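# What a Table Does

A table is a flat surface held up at a fixed height. That is the whole definition. Everything else about a table -- its color, its shape, what it is made of -- is a choice somebody made for a reason.

This page is about a white, rectangular table and the small things that get put on one.

## Why flat?

An object stays where you put it when the surface under it is level. If the surface tilts, gravity pulls the object downhill. Friction pulls the other way. Friction is the grip between two surfaces that touch. On a small tilt, friction wins and the object stays put. On a bigger tilt, gravity wins and the object slides.

A ball is different. It rolls instead of sliding, so even a very small tilt will move it. Builders use this. They set a ball on a new floor and watch which way it goes. 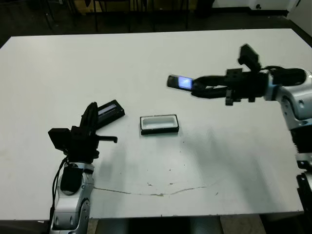
Small objects are often kept in a tray. A tray has a recess, and a recess is a part that is lower than the edge around it. The raised edge is called a rim. When something inside slides, it hits the rim and stops. A tray with a shallow recess suits small, light things such as paper clips or a bar of soap. Tall things tip over a low rim, so they need a deeper container.

## Why white?

White surfaces reflect most of the light that lands on them. Black surfaces absorb most of it. The difference between a light thing and a dark thing next to each other is called contrast. High contrast makes an edge easy to see. Put a black box on a white table and you can find its corners quickly. Put the same box on a dark floor and you have to look longer.

White has one drawback. Smudges show. A gray mark that would vanish on a dark table is plain on a pale one.

Some tables are shiny and some are matte. Matte means not shiny. A shiny table acts a little like a mirror and can send a bright spot of light, called glare, into your eyes. A matte table scatters the light in many directions, so there is less glare.

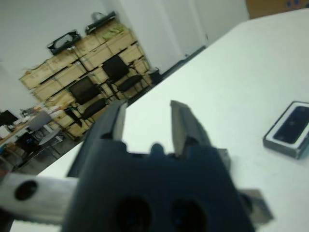 *A white tabletop, with a small box-like object on the right side.*

## Shadows

A shadow is a place where some of the light has been blocked. One small, bright lamp makes a shadow with a sharp edge. A wide light, or several lights, makes a shadow with a soft edge, and the shadow looks gray instead of black.

You can test this with a flashlight and a sheet of white paper. Hold your hand close to the paper and then lift it. The edge of the shadow gets fuzzier as your hand goes up.

## How much can a table hold?

Weight is shared between the legs. Put a load of 1000 grams exactly in the middle of a table with four matching legs, and each leg carries a quarter of it. Move the load toward one corner and the nearest leg carries more. The table itself has weight too, and the legs carry that all the time.

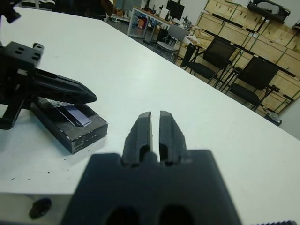 **Why do most tables have four legs when three would stand up?**

Three legs never wobble, but a table with three legs tips more easily when you press near the edge. Four legs give a wider base. If a four-legged table wobbles, one leg is too short or the floor is uneven, and a folded piece of card under the short leg will usually fix it.

## Words to know

- **Contrast:** the difference between light and dark parts
- **Friction:** the grip between two surfaces that touch
- **Glare:** a bright spot of reflected light
- **Matte:** not shiny
- **Recess:** a part set lower than the edge around it
- **Rim:** the raised edge of a tray or dish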